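Home Products Floor Care Surface Coatings Data Sheets Contact

Bensaid 50 Concrete Floor Sealer
Posted July by the Stavenitz Coatings product desk

Bensaid 50 is a water-based, one-part sealer for bare or previously sealed concrete in workshops, stores and light assembly rooms. It soaks into the top of the slab and leaves a thin, clear film that holds down dust and slows the uptake of oil and water. It does not colour the floor, and it will not hide stains or patch repairs.

The product is supplied ready to use under code 2853. Do not thin it. Stir slowly before pouring - shaking traps air, which shows later as pinholes in the film. Drums made at our Piltusmont works carry the batch mark on the lid; drums filled at Bomance carry it on the side.

Preparation: the slab must be clean, sound and free from curing agent. Remove loose paint and old wax by scraping or light grinding, then vacuum. Wash with a neutral cleaner, rinse twice and leave to dry overnight. New concrete should be at least 8 weeks old.

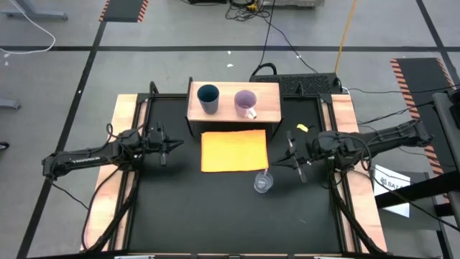 Application is by short-pile roller or flat mop, in two thin coats laid at right angles to each other. Allow four hours between coats at normal room temperature, longer in cold or damp air. The finish stays close to the look of untreated concrete, so a grey floor remains grey and black line tape, laid straight across or on the diagonal, reads clearly against it. Tape should go down only after full cure. Tape already in place must be lifted before sealing, and any glue left on the slab cleaned off, or the film will lift along the edge of the strip.

Foot traffic is allowed the next morning. Keep trolleys, racking and benches off the surface for a further 4 days. Felt or rubber feet may be used, but some dark rubbers will mark the film.

Cleaning: sweep daily and damp mop as needed. Avoid strong alkaline cleaners and stiff nylon pads. Worn areas can be recoated locally after a wash and a light rub with a fine pad - the new coat will bond to the old without primer.

Limits: not for outdoor use, ramps, or floors with rising damp. Not tested for forklift routes.

Pack size: 8 litre drum. Store above freezing with the lid closed.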